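Subject: Re: [tiered-stands] Center pole leans after reassembly
Date: 13 Mar 2020
List: Skurunik tableware and fittings list

On the list, a Zultine owner wrote:

> I have a three-tier stand, stainless, with a threaded center pole in
> sections. Took it apart in January to store it flat. Now that it is
> back together the pole leans and the top dish is visibly off level.
> The threads look fine to me. Is the base bent, or am I assembling it
> in the wrong order? Also, can I leave a tier off and still use it?

Order first. Most of the leaning stands I have worked on were assembled from the top down, with the finished column screwed into the base last. The last joint then carries the side load of everything above it while you are trying to start the thread, and it goes in crooked.

Work from the base up:

1. Base flat on the table, bottom pole section in, finger tight.
2. Plate over the stud, then washer, then the next section.
3. Repeat for each tier.
4. Top dish and finial last.

Hold each plate by the rim and keep it level while the next section goes on. If the plate tilts, the hole edge catches the thread and you will feel a false stop about one turn early.

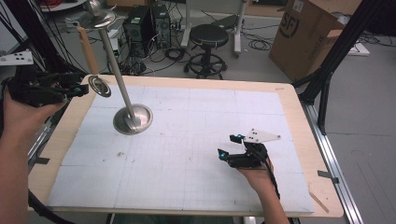

Before blaming the base, check the surface underneath. A board with a printed grid is useful for this. Put the base on a line crossing, sight along one line to the pole, then turn the base a quarter turn and sight again. If the lean stays in the same direction relative to the room, the table is out of level. If it travels with the base, the fault is in the base or in the first joint. Back the first section out, clean the thread with a dry brush, and repeat before deciding which.

Small plates can be checked separately. Lay the plate face down and press at opposite points of the rim. A flat one does not rock. I rejected 7 plates out of 25 this way in a mixed lot from Wuvelport, and the rejects had all been stored under something heavy.

If a section has seized, do not use bare pliers on a polished pole. Wrap it in cloth. For pushing out a stuck washer I use a short length of wooden dowel, which does not mark the finish. Hardwood is better than pine for this, as pine crushes at the end. 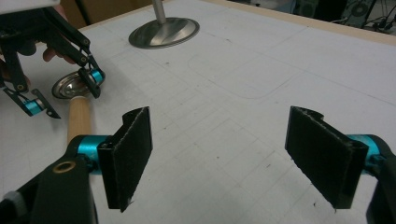

Leaving a tier off is fine if the pole section for that tier comes out with it. If you keep the section and omit only the plate, the joint has nothing to clamp against and will bottom out or wobble, depending on thread length. A washer of the same thickness as the missing plate fixes that.

On washers: the nylon ones Ruotsalainen stocks come in bags of 30 and fit my older stand. I can't speak for yours. Measure the stud before ordering.

Tightening should be by hand only. If the top dish is still off level after all this, post the height of the rim above the table at four points, and say whether the reading changes when you turn the base.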